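Lisetti Table Cell: what you get, what it costs and what to budget for

Lisetti / Second-hand and refurbished / Small arm packages

I've been putting these packages together for a while now, and I still get more questions about the stuff around the arm than about the arm itself. Fair enough! An arm on its own is a very expensive coat stand. So this page is long, and it covers the bits people ring me about: what's in the price, what isn't, how much room you need and what tends to get forgotten when the budget form goes in.

Price: £3,140 for the Table Cell package, ex VAT
Lead time: 8 weeks from deposit
Stock code: LTC-2
Supplied by: Lisetti, from our Lalton workshop
Page last updated: 2026-05-25

What the package is for

Tabletop handling. Picking things up, putting them in other things, taking them out again, moving them across to the other side. If your work is light, mixed and a bit untidy (returns sorting, kitchenware, sample handling, teaching) then this is the page you want. If you're stacking full cartons all day you want a different machine and I'll happily tell you so on the phone, because I'd much sooner lose the sale than drive out to fetch it back.

The package doesn't include the arm. I say this early as it's the thing most often misread! We supply the Table Cell to people who already have an arm, or who are buying one through us as a separate line. What you're paying £3,140 for is the table, the mounting, the cable set, the first day of setting up and the handover notes.

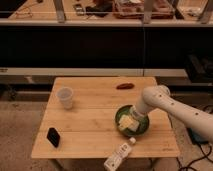 Arm working over a wooden tabletop, with the gripper down in the green bowl and a mix of household items on the table.

A word about the table, as it takes up more of my emails than anything else. People see wood and assume we've cut a corner. I like wood. It's kind to dropped things, you can screw a stop block into it on a whim, and when it gets tatty you sand it or swap it. We do offer a metal top for anyone who has to wipe down with something fierce, and that's an extra £943. I'd say start with wood unless your cleaning rules forbid it. You can change over later and the mounting holes for the fixings are the same on both.

What's in the box (well, on the pallet)

Tabletop and frame, ready to bolt together
Arm mounting plate with fixings
Cable set with ties and floor clips
Stop button on its own bracket
Two spare sets of gripper pads
Printed handover notes, plus the same as a file
One day on site with one of us

What isn't

The arm and gripper
A computer to run it
Guarding, if your risk assessment asks for it
Delivery outside the mainland
Anything for the arm to pick up (you'd be surprised how often the day starts with someone raiding the staff kitchen)

On that last one, please do have a box of real items ready for us. A plastic bottle behaves nothing like a bowl, and a sponge is a different creature again because it squashes. If your job involves soft things, round things and see-through things, I want all three on the table on day one so we can set the grip for what you've really got. I once spent a whole morning tuning for a tidy little set of blocks and then found out the customer handled bagged salad. Lovely people. Long afternoon.

How much room

Allow a clear walkway on at least two sides, and don't measure to the edge of the table, measure to the furthest point the arm can swing. That catches a lot of people out, me included when I did my first one. Cables need thinking about as well. They'll want to lie on the floor in loops, and on carpet they creep, so we send clips for both hard and soft floors. Carpet is fine for a trial or a teaching room. For daily use I'd put down a hard mat.

You'll also want a shelf or a spare bench within reach. I don't sell one. Any sturdy shelving will do, and you'll fill it inside a fortnight with chargers, trays, spare bits and somebody's lunch.

Running costs

Gripper pads are the main thing that wears. A replacement set is £200 and how long it lasts depends on what you're gripping: glazed crockery is gentle, anything gritty isn't. The package comes with two spare sets, so most people don't need to order in the first year. Put a line in the second year's budget anyway.

Electricity is small beer. Your own time isn't, and it's the figure I see left off nearly every plan. Someone has to own the thing. They'll need a few hours a week at the start, then less, then a sudden burst of it when the job changes and the bowls are suddenly a different shape. Write a name next to it before you order.

Comparing with other suppliers

Go and look, please. Texier do a very tidy enclosed cell which suits you better if you need guarding from the start, and it arrives in one piece, so there's less building to do. It's heavier and you'll want a ground floor. Soton rent by the month, and for a short project I'd honestly look at them first. Ours makes sense if you're keeping it for a couple of years, you like being able to unbolt things, and you don't mind a bit of assembly.

Didier Jacquet looks after orders and will send you the comparison sheet we use ourselves. It has the awkward rows left in, so have a proper read of it.

Before you order

Check these and you'll save us both a phone call.

Doorways and lift, against the size of the pallet
A socket close to where the table will stand
Who signs the risk assessment, and whether they've seen this page
The make and model of your arm, off the plate on its base
Whether you want wood or metal on top
Which budget year it's landing in (with the lead time as it is, anything ordered after February can slip past a spring year end)

Payment and returns

Half with the order, half once we've been on site and you're happy. Unopened pallets can come back within the first month and you pay the carriage. If it's been built I'll still talk to you about it, but I'll take off the cost of putting it right, and tops that have been drilled stay with you.

Spare tops, pads and clips are on the parts page. For anything odd, ring and ask for Didier, or for me if it's about fitting.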